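Skundetti is a hand-held gripper kit made by Söderlund, a small manufacturer of teaching and research tools based in Sostside. It lets a person pick up everyday things with the same kind of two-fingered hand that a robot arm would use, while a camera on the tool looks out past the fingers and records the work. The kit is sold mainly to university labs and to smaller robotics firms, though quite a few hobby builders have taken to it as well, and it has a friendly reputation among people who are new to the subject.

History

Söderlund began work on the tool as a side job to its better known line of bench clamps, and the first batch of 18 units went out in April to labs that had agreed to try them at home as well as at work. Those early users were generous with their comments — some of them wrote pages and pages — and the main complaints were a stiff trigger and a strap that rubbed the wrist on long days. Both were changed before the kit went on general sale. A later version, sold under the name Skundetti Zelcombe, has a lighter grip and a longer warranty, and the two versions can share spare parts.

Design

The tool has two fingers that open and close together when the trigger is squeezed. The finger pads are held on by a simple clip and come in several colors, so that users who like to keep worn and fresh pads apart can do so at a glance. The whole tool weighs 800 grams with the camera fitted, a little more than most people expect when they first pick it up, and the maker suggests taking a rest every so often until the hand gets used to it. A full battery lasts for 5 hours of recording.

Use

Most owners set to work on an ordinary table in an ordinary room, and the manual warmly encourages this. Toys, lids, jars and food boxes are all good things to start with, and a patterned tablecloth does no harm.

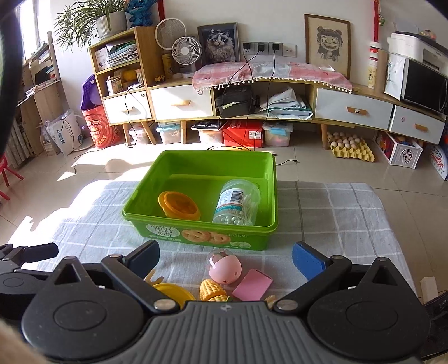 A common first task is tidying, in which small items are picked up one by one and put into an open box. The manual asks for the fingers to be opened wide before each reach and closed slowly, and it is patient about mistakes, asking only that a dropped piece be left in the recording and picked up again.

Price and reception

The basic kit sells for $448, with one set of spare pads and a soft carrying bag. Reviews have been kind on the whole, praising the clear manual and the helpful repair desk, while the charging cable is often called too short — a fair point, and one the Zelcombe version has not fixed.

Last updated: 12/03/2023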